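**Evstead workshop spends January teaching two arms to pass things along**

EVSTEAD – If you walk down the back corridor of the old Beaulieu building at nine in the morning, past the coat hooks and the kettle, you will probably hear the arms before you see them. They make a soft whirring sound, a bit like a sewing machine in another room, and they keep at it until well after four.

The arms belong to Diletti, a small company that moved to Evstead two years ago and has been quietly at work ever since on a project it calls Iltanitz. The aim is easy enough to say. The company wants a pair of robot arms that can hand small, floppy, awkward things to each other, the sort of things a person would pass from one hand to the other without giving it a thought. A necklace, say, or a shoelace, or a rubber band.

Getting there takes examples, and a great many of them. The team has set itself a goal of 1000 good handovers before the end of the month, each one guided from start to finish by a person and saved so that the learning program can study it afterward. The person sits at a bench nearby and moves a pair of hand controls, and the arms copy what the hands do.

Ynyr Gwilliam has been at those hand controls more than anyone else. He came to Diletti from a job repairing clocks and says the two lines of work have more in common than his family believed when he told them about it over dinner.

"You learn to breathe out before you close the grip," Gwilliam said. "I used to do that with hairsprings, and I caught myself doing it here on my first day. The arm doesn't care if I breathe, of course, but my hand does, and the arm does whatever my hand does."

The loops and chains are the hardest pieces in the whole set, he said, and they are also his favorites (he keeps a few spares in a jam jar by his elbow). A block stays the same shape wherever you hold it. A chain swings, and it hangs differently every time it is picked up, so the program needs to see it held high, held low, held near the end and held in the middle before it has much hope of coping by itself.

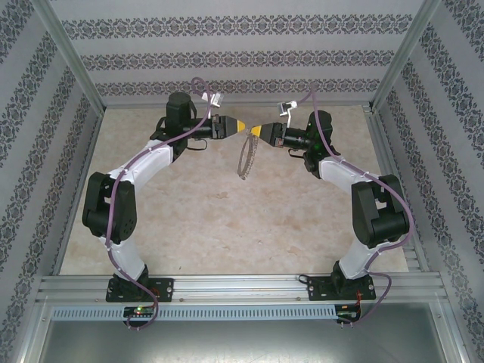 *The two arms at Diletti's Evstead workshop, fingertips nearly meeting, with a thin gray loop hanging below the right gripper.*

Each person on the project works in stretches of 14 handovers and then gets up and does something else for a while. The number came out of a long week in the fall when everybody simply kept going until they were tired, and the examples from late in the day had to be thrown out, one after another, for being jerky. Gwilliam uses his breaks to walk around the parking lot. He has been known to come back with pastries, which are eaten at the far table, well away from the controls.

Not every try is kept. Five kinds of trouble will get an example set aside, and the list is taped up beside the bench: a dropped piece, a grip that closes too soon, two fingertips bumping, a long pause in the middle, and a sneeze. The last one was added in pen. The dropped pieces are saved in a folder of their own, and the team hopes to use them later to teach the arms how to pick something up again after a fumble.

Gwilliam said he was surprised to find how much his own style shows up in the results. He likes to bring the piece across slowly and then let go in a hurry, and when an early version of the program was given a turn on its own, it did the very same thing. One of his coworkers is left-handed and goes about it quite differently, and the company has been glad to mix the two.

"It was like hearing my own voice on an answering machine," he said. "I thought, oh dear, is that how I do it? So I've been trying to vary things a little. I'll start from the other side, or I'll take the longer way around, just so it doesn't pick up all my habits."

The count was at about two-thirds of the goal when this newspaper stopped by. Once the handovers are finished, the team plans to move on to threading a cord through a hook, a job Gwilliam has been practicing at home with a bootlace and a cup handle. Diletti also expects to open the workshop to visitors for an afternoon in the spring, and anyone who would like a turn at the controls will be welcome to try a handover of their own.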